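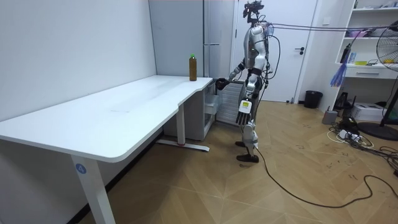 Long white desk with a capped bottle at the far end and cabinets close by, on a herringbone floor.

Desk-end storage is the practice, in offices and shared workrooms, of placing a cabinet or drawer unit at or beside the short end of a desk. It is used for drinks, small supplies and personal items that would otherwise stay on the desktop. The term is also applied to the furniture itself.

Arrangement
The cabinet usually stands close to the corner of the desk, so that its front can be reached from the long side. Desks with rounded corners are often chosen for this layout, as they leave an easier path to the drawer. Low units may be placed under the desktop, while taller ones stand next to it or against the wall. Room must be left for the drawer to open fully – a point often missed where desk legs end in wide feet or where a radiator takes up part of the wall.

Use for bottles
Bottles kept at the desk end are stored upright or lying down, depending on the height of the drawer. Upright storage lowers the risk of leaks. Shallow drawers require bottles to be laid on their sides, and users are normally advised to check that caps are fully closed. Partly clear drawer walls allow the contents to be seen from the side. 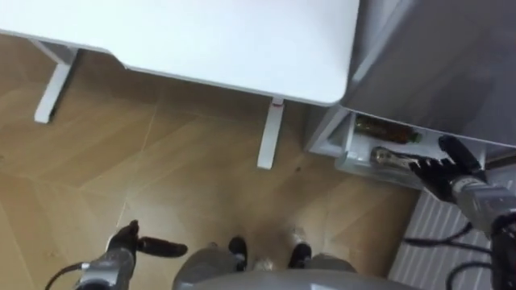

Open drawer at the lower front of a cabinet next to a desk. A brown bottle lies toward the back.

Flooring
Cabinets with low drawers are commonly placed on hard floors, including herringbone parquet, where spills can be wiped up. Felt pads are used under heavy units to protect the wood.

Commercial development
The furniture maker Flondlow introduced its Skarnia line of desk-end units in two depths. The first production run, completed in August, came to 3384 units, of which 1412 were delivered to the Ellwood office park. A competing line from Jikby is sold with more than two drawer heights.

See also
Filing cabinet
Office pantry
Parquet

Last edited 19/01/2024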